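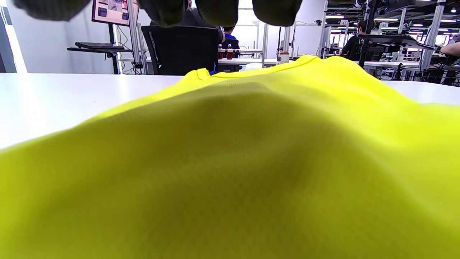
Handling Practice Working Group — Minutes, September meeting
Perkeo building, second floor. Started 9:40, late start, previous group still in the room.

Present: M. Sakai (chair), Grodetti site leads, Stimside safety rep, two from the Kudo team by phone (line dropped twice)
Apologies: training desk

1. Last minutes
Approved. One fix: item 4 should say "gripper pads", not "gripper pads and mounts". Mounts never agreed.

2. Draft rule on cloth tasks
Main item, took most of the morning. Current rule sheet written for boxes and bottles. Says "object at rest, edges clear" before a recording starts. Doesn't work for shirts. Where is the edge of a shirt that's half folded under itself?

Grodetti leads want a separate cloth section. Chair agrees. Stimside worried about the sheet getting too long, people stop reading at page 3. Fair point.

Agreed wording so far:
— Table cleared of everything but the garments for the task.
— Start state is written in the log before hands go in. "Spread", "heaped" or "folded", nothing else. No "sort of folded".
— Where two garments overlap, log says which one is on top.
— Operator does not smooth out a bad start by hand once recording is on. Stop, reset, new entry.
— A dropped garment ends the run. Keep the run, mark it, don't delete.

Discussion on the last one. Kudo said deleted drops are the reason their spring set looked too good. Of 3677 cloth runs only 14 marked as drops. Everyone agreed that number can't be right. Recheck to be done on a sample of 1000, see actions.

3. Gloves
Long one. Knit gloves are the house standard for cloth work at all sites. Question was whether fingertips with worn knit should be allowed. Stimside: no. Holes catch on the fabric and the pinch looks diffrent. Grodetti: swap at start of shift is enough. Settled on swap at start of shift PLUS a look at the fingertips after lunch break. Stimside will write it up.

Dark gloves only for now. Light ones raised by Kudo, parked till there's a side by side on white tables.

No rings under gloves. Already in the rule sheet, people still doing it.
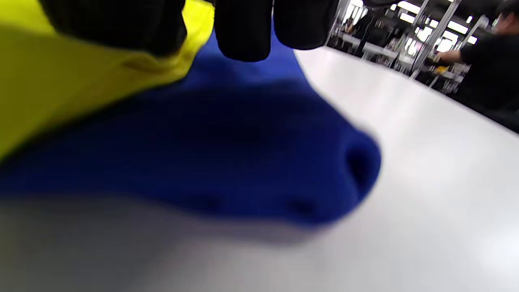
Minutes taken by: Mitsuko Sakai
Circulated to: site leads, Stimside, Kudo

4. Colors and table tops
Blue on yellow on white table is fine, everybody can tell what's what. White shirt on white table is the problem. Proposal to ban white garments — rejected, real laundry has white in it. Instead: white garments get their own batch and their own label. Kudo to suggest label text.

Shadows: deep folds go almost black under the ceiling lights. Reviewers have been tagging these as holes in the garment. Reviewer note needed: dark spot in a fold isn't damage unless it's still there after the garment gets opened out. Chair to draft, one paragraph max.

Glossy table tops also came up. Glare bad at the window end of one site. Matte sheet tried there, slides when the cloth is pulled. No decision.

5. People in background
Rule sheet says keep passers by out of view "where possible". Stimside wants "where possible" removed. Not workable with open rows of stations, said both site leads. Compromise: neighbors sitting or working at their own station OK, nobody leans over or reaches across someone elses table while a run is on. Consent forms to cover everyone on the floor incl. visitors. Visitors currently not covered! Stop visitor walkthroughs in recording hours until fixed. Agreed, no objections.

6. Station signs
Numbers must match the log. Two mismatches last month, both after a desk move. Whoever moves the desk moves the sign. Not a rule, just do it.

7. Any other business
Wrist breaks. Operators on cloth say the hand-held gripper gets heavy faster than on box tasks, more lifting and re-gripping. Ask is for shorter blocks. No figures yet. Grodetti will try shorter blocks on one row and report back.
Phone line — please can someone get a better one.

Actions
Sakai: clean draft of cloth section, reviewer note on folds
Kudo: recheck drops on sample of 1000, label text for white batch
Stimside: glove check wording, visitor consent form
Grodetti: short block trial, glare at window end

Next meeting same room, 9:30 sharp. Closed 11:50.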